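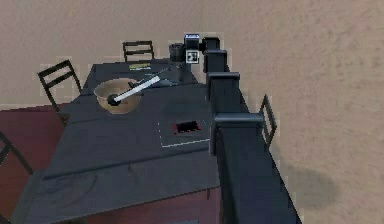
Das Wartezimmer braucht keinen Bildschirm

In der Gemeinschaftspraxis, in die ich seit Jahren gehe, hängt seit November ein Bildschirm. Er hängt gegenüber der Tür, so dass man von fast jedem Stuhl aus hinschauen muss. Gezeigt werden das Wetter, Rezepte für Kürbissuppe, Hinweise zur Grippeimpfung und dazwischen Werbung für Hörgeräte und Treppenlifte. Der Ton ist leise gestellt, aber er ist an. Nach 7 Minuten beginnt die Schleife von vorn. Ich habe sie bei meinem letzten Besuch sechsmal gesehen.

Betrieben wird das Ganze von einer Firma namens Tondgate, die Praxen, Apotheken und Bürgerämter ausstattet. Auf ihrer Internetseite nennt sie 1.000 Standorte. Die Praxis zahlt für das Gerät nichts, die Werbekunden zahlen. Das ist ein übliches Modell, und ich mache den Ärzten daraus keinen Vorwurf. Wer ein kostenloses Angebot bekommt und abends um acht noch Abrechnungen macht, prüft es vermutlich nicht lange.

Trotzdem halte ich den Bildschirm für einen Fehler. Wer im Wartezimmer sitzt, kann nicht einfach gehen. Manche haben Schmerzen, andere warten auf einen Befund. In der Straßenbahn kann ich mich umsetzen oder an der nächsten Haltestelle aussteigen, im Wartezimmer bleibe ich, bis mein Name aufgerufen wird. Aufmerksamkeit, der man sich nicht entziehen kann, sollte man auch nicht verkaufen.

Das übliche Gegenargument lautet, die Leute schauten ohnehin auf ihr Telefon. Das stimmt für viele. Das Telefon habe ich aber selbst in der Hand, und ich kann es einstecken. Ein zweites Argument habe ich von Valdir Cavalcanti gehört, mit dem ich früher zusammengearbeitet habe und der heute Arztpraxen bei der Einrichtung berät. Er meint, der Ton helfe, die Gespräche am Empfang zu überdecken. In vielen Praxen könne man sonst mithören, wer ein Rezept wofür abholt.

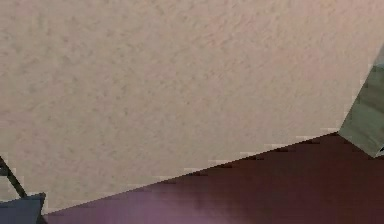 Darüber habe ich länger nachgedacht, denn das Problem gibt es wirklich. Es lässt sich aber anders lösen. Eine Tür zwischen Empfang und Wartezimmer reicht in den meisten Fällen. Wo das baulich nicht geht, hilft eine Linie auf dem Boden, die auch eingehalten wird. In der Apotheke gelingt das den Leuten ja auch, jedenfalls meistens. Dass Datenschutz ausgerechnet durch Werbung für Treppenlifte hergestellt werden soll, leuchtet mir nicht ein.

Meine frühere Zahnärztin hatte ein Wartezimmer mit fünf Stühlen, einem Tisch und einem Fenster zum Hof. Auf dem Tisch lagen Zeitschriften, die meisten ein halbes Jahr alt. Man las einen Artikel über Bienen oder sah hinaus. Manchmal kam jemand ins Gespräch, oft auch nicht. Langweilig war es schon, aber ich bin dort ruhiger ins Behandlungszimmer gegangen als heute in der Gemeinschaftspraxis.

Ich habe die Praxis am Empfang auf den Ton angesprochen. Die Mitarbeiterin war freundlich und sagte, sie höre das den ganzen Tag und würde es gern abstellen, der Vertrag sehe aber eine Mindestlautstärke vor. Das war mir neu. Die Angestellten sitzen also acht Stunden in einer Beschallung, über die sie nicht entscheiden dürfen. Über diesen Teil wird am wenigsten gesprochen, und er ärgert mich inzwischen mehr als die Wartezeit der Patienten.

Verbieten muss man solche Geräte nicht. Mir würde es genügen, wenn die Kammern ihren Mitgliedern einen Mustervertrag an die Hand gäben, in dem der Ton ausgeschaltet ist und die Praxis das Gerät jederzeit selbst abschalten darf. Wenn sich das Modell für die Anbieter dann nicht mehr rechnet, war es eben kein Geschenk. Bis dahin kann man am Empfang nachfragen. In meiner Praxis liegt neuerdings ein Zettel für Anregungen aus, und ich habe meinen ausgefüllt.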